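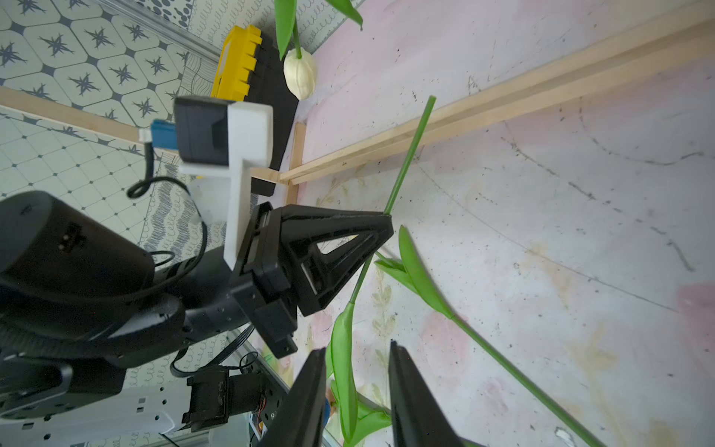 How to register a child for primary school in Zusstead

Any child who turns five before the end of August can start school in Zusstead that autumn. Registration is free and is handled by the district education office, so there is no need to contact the school first. Last year the office placed 1,374 children across the district, and most families had an answer by the end of the spring term.

Before you start

You will need the child's birth certificate or passport, and two proofs of address. A council tax bill, a tenancy agreement or a recent utility bill will do. Mobile phone bills are not accepted. If the child lives with you under a care arrangement, bring the letter that confirms it.

If you have moved to the district in the past year, also bring something that shows your old address.

Step 1: Find your catchment school

The list of streets is kept at the education office on Timell Road and in both libraries. Wuvetside is split between two schools, with the railway line as the boundary. Children north of the line go to Eberhard Primary and children south of it go to Timell Road Primary.

Step 2: Fill in the form

Ask for form 7. It runs to four pages and takes most people less than 45 minutes. You may name up to three schools in order of preference. Write in black ink and use the child's full legal name, even if another name is used at home — there is a separate box for that.

Leave section D blank unless the child has a support plan or a health condition the school should know about.

Step 3: Hand it in

Forms can be posted or taken to the counter, which opens at 8.30 in the morning. The closing date falls at the end of March. Late forms are still dealt with, but only after all the others, and your first choice may be full by then.

Ask for a receipt and keep it. You will need the number on it if you ring up later.

Step 4: Reply to the offer

Offers go out by letter. Sign the slip and return it within two weeks, or the place may be given to the next child on the list. Accepting a place does not take you off the waiting list for a school you ranked higher.

If you are refused

You can appeal in writing. Address the letter to Johanna Sutter, admissions officer, and say which school you want and why. Hearings are short and you may bring someone with you. For help with the form in another language, ask at the counter for Pirmin Tanner.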